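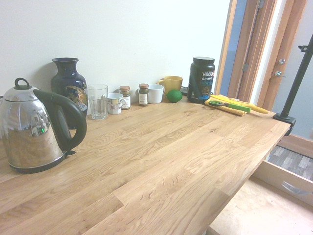

Uvlow touring production: progress report to the Kälin Fund

Period covered: September to December
Prepared by: Regula Ammann, producer

Casting was finished in the second week of the period. Aidan Hayes plays the ferryman and Konrad Eberhard has taken on both the father and the magistrate, a doubling we had not planned when we applied. It works on the page and saves one salary, which we would like to move to the music budget (see below). The full company is now 14, including the three musicians.

Anselmo Bezerra delivered the second draft of the script in October. The first act is shorter and the harbor song has been moved to just before the intermission. The ending is still open. He and the director, Engelbert Hofstetter, have agreed to settle it in the rehearsal room, and the final text will be sent to you once they do.

We held a two-week workshop in November at the Emska rehearsal studios. Most of it went to the ensemble numbers. A read-through with songs was given on the last afternoon to an invited audience, and written comments were collected at the door. The main complaint was that the lyrics in the market scene were hard to follow. Two verses have been cut and the tempo brought down.
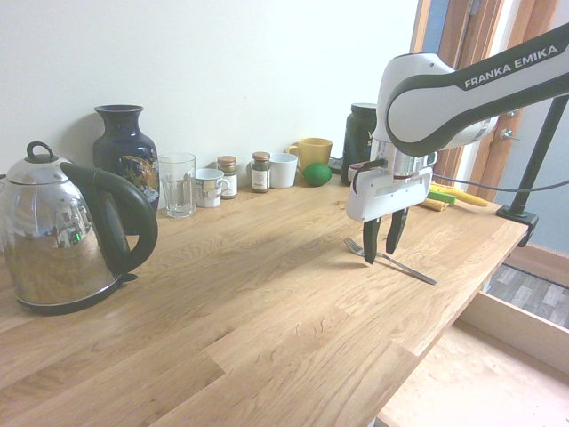 Tour and venues

The Londudis Theatre has confirmed the opening run of 15 performances. The main house seats 480, so we have revised the sound plan and will need a larger speaker hire than we budgeted for. Two other venues have sent draft contracts. A third withdrew in October after changing its spring program, and we are talking to a possible replacement in the same region.

The set has been redesigned to fit in one truck. The revolving platform is gone and the boat is now built in two sections that bolt together. Construction starts in January.

Budget

Spending is within the approved total. Workshop costs came in under the estimate, as the studio did not charge for evening hours. Costumes are over, mainly because the magistrate's robes had to be made new. We ask for your approval to move the saved salary to the music line, where it would pay for a proper orchestrator.

Next period

Full rehearsals begin in February and run for five weeks. Technical rehearsals follow at the Londudis. Ticket sales open in January, and the first figures will be in our next report. The access plan, with captioned and relaxed performances, is still in draft. We had promised it for this report and will send it separately by the end of January.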